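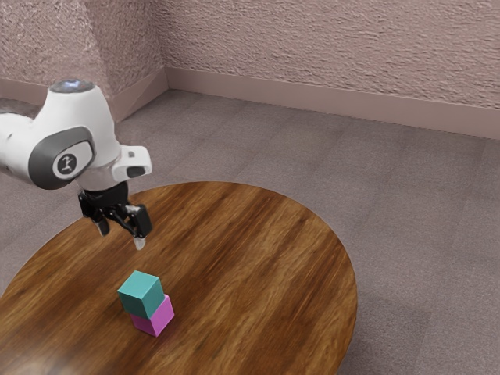

Today is my last day as head of project controls at Travham, so a short thread on a handover that went fine and a few things I would do differently. 1/

I started in cost estimating at Pretport and moved to Travham when the two offices merged their offshore groups. Most of my time since has gone to Shehata, the gas tieback, and the last stretch to the Pisis compressor platform. 2/

Szymon Michalski takes over the controls group tomorrow. He ran scheduling on Pisis from sanction to first gas. If you have an open change request with me, it is now with him. 3/

Estrella Beltrán joins the board as a non-executive director at the same time. Her background is subsea engineering and then contracts. She chaired the Shehata gate reviews and sent back two of my estimates, both correctly. 4/

Some people asked how we did the handover. We began in September. Szymon sat in on every monthly review and I stopped talking in them by the third one. That was harder for me than for him. 5/

We went through the risk register line by line. It had 198 open items. We closed 50 that had no owner and no date, and nothing bad has come of it so far. 6/

The change log for Pisis stands at 1113 entries. I would not recommend reading it from the start. Sort by cost impact, read the top 30, then talk to the people who signed them. 7/

Something I got wrong: on Shehata we carried contingency as one number at the top. When the fabrication yard slipped, three teams each thought the money was theirs. On Pisis we split it by work package and the arguments got a lot shorter. 8/

Another one. I let the schedule team report to construction for most of a year. Good people, but the float kept disappearing before I saw it. They should report to controls. Szymon agrees, so I expect that will stay. 9/

People also asked about the gate reviews. Yes, they are slow. The Shehata one took six weeks longer than planned - most of that was waiting on the soil data for the second anchor location. We had assumed it would match the first. It did not, and the piles got longer. 10/

For younger engineers thinking of moving into controls: spend a season offshore first if you can get it. I did two hook-up campaigns and I still use what I learned there about how long it takes to get a crew, a crane and a weather window lined up on the same morning. 11/

Also learn to write a one-page memo. Boards do not read the appendix. Estrella does, so be careful now. 12/

A correction to the notice on the company page. It says I led the Pisis project. I did not. I ran cost and schedule for it. The project manager and the site team should get the credit for bringing it in. I have asked for the wording to be changed. 13/

On what I am doing next: nothing full time. I will do some estimate reviews for smaller operators, a few days a month, and none of it on Travham work. The first one is a pipeline replacement and starts once the paperwork is done. 14/

My work email stops at midnight and the phone goes back with the laptop. Messages here will reach me. For anything to do with invoices or sign-offs, please go to Szymon and copy the controls inbox. 15/

Thanks to the Pretport crowd who are still around, and to the document control team, who found every drawing I ever lost. 16/

Adding one since it came up in the replies: the lessons learned file for Shehata is finished and it is in the shared library under closeout. The Pisis one is a draft. Section four on vendor data is missing and Szymon has my notes for it. 17/17

31 Dec 2020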